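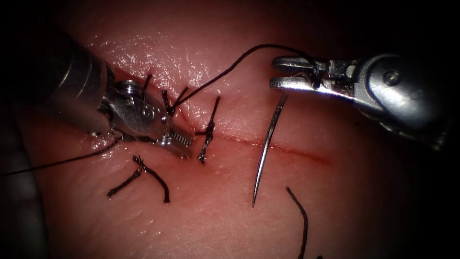
Start Notizbuch Prüfprotokolle Material Archiv Anmelden

Werkstattbuch Fadenprüfung, September, nachmittags

Knotenfestigkeit, Charge Gralton gegen unseren alten Bestand

Gralton behauptet im Begleitschreiben, die neue Beschichtung verbessere den Knotensitz "deutlich". Was deutlich heißt, steht nirgends. Kein Prüfaufbau, keine Streuung, keine Angabe, welcher Knoten. Auf der Rückseite ein Balkendiagramm, dessen Achse nicht bei null anfängt. Ich habe das Blatt trotzdem eingeklebt, damit später keiner sagt, wir hätten es nicht gelesen.

Aufbau wie immer: Schlaufe über zwei glatte Stifte, Knoten mittig zwischen den Stiften, Zug bis Bruch oder bis der Knoten aufgeht. Kraftaufnehmer 50 N. Geknotet wurde trocken, chirurgischer Knoten mit Gegenschlag, Enden gleich lang geschnitten. Die Hälfte der Schlaufen lag vorher 14 Tage in Pufferlösung, die andere Hälfte im Schrank. Der Schrank ist nicht klimatisiert, im Protokoll steht aber "Normklima". Das habe ich durchgestrichen und "Schrank" darübergeschrieben.

Erster Eindruck: Der beschichtete Faden läuft angenehm durch die Finger und lässt sich sauber zuziehen. Genau das macht mich misstrauisch. Was beim Zuziehen gut rutscht, rutscht vermutlich auch später gut. Im Kurzversuch sieht man davon nichts, da bricht fast alles neben dem Knoten, und man trägt brav eine Bruchkraft ein, die über den Knoten selbst wenig aussagt.

Deshalb danach Wechsellast, 1.000 Zyklen mit kleiner Amplitude, und erst dann auf Bruch. Hier wird es interessanter. Beim Gralton-Faden sind mehrere Schlaufen während der Zyklen länger geworden, ohne dass etwas gerissen wäre. Der Knoten wandert. Beim alten Bestand auch, nach Augenmaß weniger. Ob der Unterschied echt ist, kann ich nach einem Nachmittag nicht sagen und werde es auch nicht in den Bericht schreiben. Die Länge habe ich am Traversenweg abgelesen, und in dem steckt alles Mögliche mit drin: Setzen der Stifte, Dehnung des Fadens, das Spiel in der oberen Klemme, über das wir seit dem Frühjahr reden.

Zur oberen Klemme: Backen ausgebaut, gereinigt, wieder eingebaut. Spiel ist noch da. Die Schraube von Juntunen passt im Gewinde, der Kopf steht aber auf und drückt schief. Vorläufig Scheibe untergelegt. Bitte nicht herausnehmen.

Ein Wort zum Knoten. Ingrid Sorensen hat die erste Reihe geknüpft, ich die zweite. Ihre Knoten sitzen fester. Das sieht man ohne Maschine, und in den Kurven findet man es wieder. Wenn der Einfluss der Hand so groß ist wie der Einfluss der Beschichtung, messen wir gerade, wer geknotet hat. Vorschlag fürs nächste Mal: beide knüpfen von beiden Fäden gleich viele, Reihenfolge auslosen, die Röhrchen nur mit Nummern beschriften. Ingrid meint, den Faden erkenne man ohnehin am Griff. Stimmt wohl. Wer knotet, ist also nie blind, aber wer einspannt und die Kurve beurteilt, könnte es sein.

Dann die Sache mit der Vorspannung. In der Anleitung von Drorka steht, man solle den Knoten "mit üblicher Kraft" festziehen. Üblich für wen? Ich habe versucht, ein kleines Gewicht anzuhängen und den letzten Schlag damit zu setzen. Geht, dauert aber ewig, und das Gewicht dreht den Faden auf. Zwei Reihen mit und ohne Gewicht vergleichen, bevor wir das zur Vorschrift machen. Sonst haben wir eine schöne Vorschrift und schlechtere Knoten.

Die eingelegten Schlaufen: kein Befund, über den ich streiten würde. Drei Stück hatten einen weißlichen Rand am Knoten. Kann Salz sein, kann Beschichtung sein. Unter der Lupe nicht zu entscheiden. Ich habe sie in ein eigenes Röhrchen getan und nicht mitgezählt, das steht so auch in der Tabelle. Wer sie hinterher doch mitzählt, soll bitte seinen Namen danebenschreiben.

Auswertung: Mittelwerte vorerst nicht verschickt. Istside hat schon zweimal nach "der Zahl" gefragt. Es gibt keine Zahl. Es gibt eine Reihe Bruchkräfte, von denen die meisten den Faden beschreiben und nicht den Knoten, und es gibt ein Wandern unter Wechsellast, das wir noch nicht sauber messen können. Wenn ich daraus eine Zahl mache, steht sie nächsten Monat in einem Prospekt.

Offen:
- Längenmessung direkt an der Schlaufe, weg vom Traversenweg
- neue Schraube für die obere Klemme, kurzer Kopf
- Gralton nach Rohdaten fragen (ich erwarte keine)
- Restfaden vom alten Bestand: reicht noch für eine Reihe, danach ist der Vergleich vorbei
- Pufferlösung neu ansetzen, Flasche ist nicht beschriftet, also weg damit

Maschine aus, Stifte liegen in der Schublade links.

Kommentare

isorensen: Die Scheibe an der Klemme war heute früh verrutscht. Habe sie wieder mittig gesetzt und die Schraube nachgezogen. Nullpunkt bitte vor jeder Reihe prüfen.

m_k: Wir hatten das mit dem Wandern bei geflochtenem Faden schon einmal, altes Heft, hinten. Damals einfach einen Schlag mehr gemacht, dann war Ruhe. Ob das eine Lösung ist, weiß ich nicht.

isorensen: Einen Schlag mehr heißt auch dickerer Knoten. Würde ich getrennt prüfen und nicht mit der Beschichtung vermischen.

werkbank2: Hat jemand die Lupe?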